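Sat 11 September - bay 2, Skurkberg van, second prototype

In at eight, Tobias already had the third row out. Rear left seat latch still sticky. Greased it, cycled it 60 times, sticks less but not right. Think the striker plate is sitting 1 mm low on that side. Shim it Monday and try again before we blame the supplier.

Rattle at idle, the one Annag heard on the Pestotport run in May: chased it all morning. Not the exhaust hanger. Not the sliding door track either, I taped that top and bottom and no change. Pulled the C pillar trim and found the harness clip had never been pushed home, so the loom was tapping on bare metal. Clip in, foam strip round the loom, quiet at idle and up to 2,000. Need someone else's ears on it, mine are shot after the compresser.

Third row legroom. Ľubica wants 12 mm more at the knee and the only place to get it is the second row rail. Moved the rail stop forward one hole. Second row still clears the B pillar trim but only just, and the belt buckle now fouls the seat base when you fold. So either a shorter buckle stalk or we trim the base cover. Asked Jelínek for a price on the stalk, no answer yet, it's the weekend.
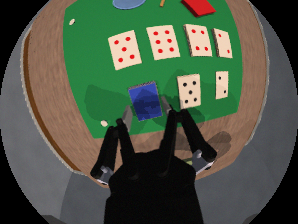

Tailgate struts. Old pair 300 N, gate drops the last bit when its cold. Ziltix sent heavier ones but the ball ends are the wrong size, and I only saw that after taking the old ones off. Put old ones back. DO NOT throw the Ziltix box out, they go back with the paperwork inside.

Headlamp aim: left one is off after the bumper was refitted. Left it, the floor in bay 2 isn't level enough, do it in bay 4.

Torque check, third row floor bolts: 11 fine, one moved nearly a quarter turn. Remarked all of them in yellow. Zuzana, if you drive it tomorrow please look at the marks after.

Open:
- striker shim, rear left
- buckle stalk or trim the cover, Ľubica to decide
- struts back to Ziltix
- headlamp aim, bay 4
- second 10 mm socket missing agian, Tobias has looked

Battery on charge overnight, keys in the drawer.

I. Zeman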